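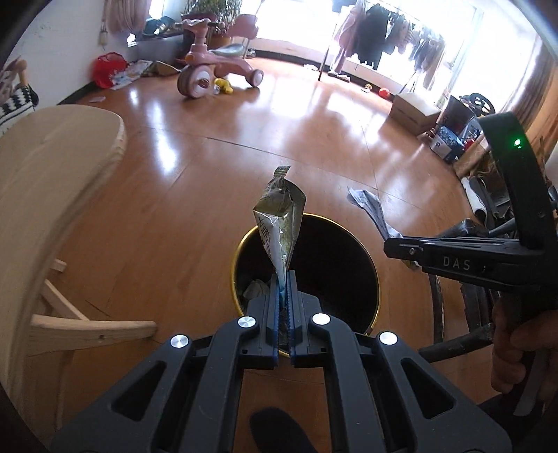 The release detector was the first item, carried over from March. Sunita Tripathi summarised the current state: the detector takes the commanded jaw width, the measured jaw width and the last 60 camera images, and returns a single time stamp for the moment the object leaves the pads. It works well for rigid items and badly for anything that deforms. With a crumpled foil bag pinched at its bottom end over the bin, the silvery inside of the bag and the gold rim give the segmenter two bright regions close together, and the mask tends to spread from one to the other. The fault is in the mask stage. The width signal is clean.

**Present:** Sunita Tripathi (chair), Vikas Tiwari, Shakuntala Sachdeva, Umesh Katiyar
**Apologies:** Vandana Pal
**Date:** 13th April

**1. Release detector (Detent)**

1.1 Vikas Tiwari reran Detent on the household disposal set, 355 episodes. Release time fell within tolerance in 92 per cent of them. Most of the failures are film and foil packaging.

1.2 Umesh Katiyar asked whether the tolerance of 3 images is still right. Vikas Tiwari said that the policy is not sensitive to it at the present control rate, but that the episode splitter is, as a late stamp puts the start of the withdrawal into the wrong segment. Tolerance left as it is for the policy. The splitter is to have its own setting.

1.3 Shakuntala Sachdeva proposed seeding the mask from the region between the pads only, and growing it upwards. Objections: long objects leave the seed region early if they slip. Agreed to try it behind a flag.

**Action:** Shakuntala Sachdeva to add the seed option to Detent, default off. Vikas Tiwari to rerun the same set with no other change.

**2. Bin pose and opening estimate**

2.1 The opening is currently fitted as an ellipse on the rim edge. The fit is stable when the whole rim is in view. It degrades when the fingers cover the near side, which is the normal case in the last part of the approach.

2.2 Umesh Katiyar has a version that holds the last good fit and carries it forward with the tracked gripper pose. Drift is acceptable over a short approach. It fails if the bin is knocked, and there is at present no check for that.

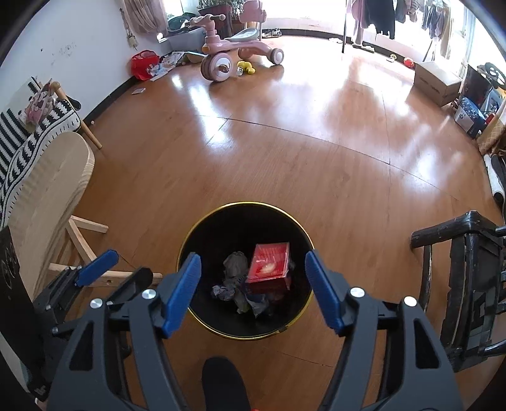
2.3 Discussion on what the check should use. Sunita Tripathi preferred comparing the visible arc of the rim with the predicted one and dropping the held fit if they disagree. Vikas Tiwari preferred floor features near the base. The arc method was chosen as the code exists in Saxena already and needs only to be exposed.

2.4 Wide lens calibration: the straight edges towards the sides still bend after correction with the old parameter file. New files are in the Minitz repository. Jobs started before the change must be restarted, as the parameters are read once at launch.

**Action:** Umesh Katiyar to merge the held fit once the arc check is in. Sunita Tripathi to expose the arc residual in Saxena.

**3. Contents of the bin**

3.1 Shakuntala Sachdeva reported that the success classifier compares the inside of the bin before and after release. Pale tissue on dark background gives a strong response. Dark items, or an item landing on others of the same colour, do not.

3.2 Agreed that the classifier should return "unknown" below a confidence limit. Episodes so marked go to manual review and are kept out of training until reviewed.

**Action:** Shakuntala Sachdeva to add the third label and update the loader.

**4. Two grippers in view**

4.1 Pusto assigns each track to a tool by its position at the first image. If the second gripper enters later, its track is sometimes given to the first. Vikas Tiwari has a patch that uses the pose stream of each tool instead. Reviewed in the meeting, with one comment on naming. Approved.

4.2 Vandana Pal had asked by email whether the old assignment could be kept for replaying earlier logs. Yes, through the existing compatibility switch. It will not be maintained.

**5. Any other business**

5.1 The planner's log is still written in local time and the perception log in UTC. Umesh Katiyar to change the planner.

5.2 Next meeting to be arranged when the Detent rerun is finished.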